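Drawing the Empty Middle: A Talk With the Woman Behind the Plellard Perspective Evenings

The first thing she does when I sit down is turn my sketchbook upside down. "Now look at your horizon," she says, and there it is, sloping downhill like a badly hung shelf. I had been proud of that drawing for two days.

She has been teaching perspective at Plellard, the drawing room above the old Prestamari print shop, for 15 years, and she still talks about it the way other people talk about a band they saw last night. Her classes run from seven in the evening until the coffee is gone. She asked me to leave her name out of this ("put the drawings in, they're better looking") and then spoke almost without a pause for two hours.

She came to it sideways. She was painting signs, mostly lettering for bakeries and a couple of ferry offices, and a customer wanted a street behind the words. "I drew every house on that street the same size," she says. "It looked like a row of teeth. He paid me for it, the poor man, and it stayed up for 8 years. I used to cross the road so I wouldn't have to look."

So she bought a used textbook, hated it, and bought another. What finally made sense to her was tile. Her kitchen had a checkered floor, and one night she sat in the doorway with a ruler held out at arm's length and measured how fast the rows shrank. "I was giggling! The front row was huge on my ruler, and the next was so much less. I'd walked on that floor every day and never seen it."

Floors are still where she starts everybody. No buildings, no people, no boxes for the first three evenings, only floors.

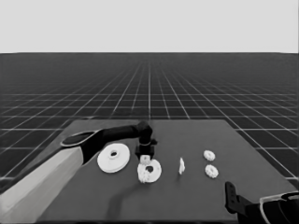
Beginners nearly always space their rows too evenly, she tells me, and she can spot it from across the room. They understand that the lines running away from them must meet, and they draw those lines beautifully, and then they lay the crosswise ones down like rungs on a ladder. She likes grids that go all the way back, with white lines on a dark floor, where the squares get so tight before the horizon that they blur into mesh. "You have to let it go to mush," she says. "People want to draw every last square. Your eye can't see every last square, so why should your pencil?"

Her fix is the diagonal. Draw one square you believe in, run a line through its corners, and carry that line on across the floor. Wherever it crosses one of the lines going back, there's your next row. She did it for me on the back of an envelope in less time than it takes to write down, and I made a noise that she said everyone makes.

Then there is the matter of paper. She is fierce about it. Students get a cheap roll, 300 feet long, and they are meant to waste it. "Good paper makes cowards," she says. She keeps the nice Norkano sheets in a flat drawer and hands them out in May, when the group draws the covered market at Vieira from the upstairs gallery. Last year they pinned the results along one wall, and she thinks around 800 people came through to see them — more than she had ever dared hope for.

Does she ever get tired of floors? She looks at me as if I'd asked whether she gets tired of lunch.

"I had a woman in the spring who'd been told at school that she couldn't draw. She'd carried that for most of her life. Third evening, she finishes her floor, and she puts her finger down in the middle of it and says, 'I could stand there.' I had to go and wash some cups."

After floors come walls, then stairs, which she calls "the good stuff" and which take up most of the autumn. Curves she leaves for the end. She's working on a set of arches herself at the moment, for a mural in a stairwell, and she isn't happy with the third one. She pulled it out to show me, frowned, turned it upside down, and reached for the eraser.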